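garage robot build, day 48. sim is finaly running on the desktop and only crashed twice tonight

both hands load now. Omar Shboul fixed the wrist joints, I had the left one mirrored wrong for a week – dumb

task is Kerstead's basket one. plate on the left, basket in the middle, 13 resets so far
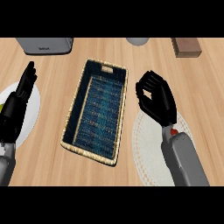
left hand open, right hand curled, basket empty

next: thumb on the real right hand. servo buzzes, tendon too tight I think. Hussam Saliba has the good crimper, getting it off him tmrw

also need a longer bench. anyone local have one?

ok bed. logs are a mess, will post them when theyre readable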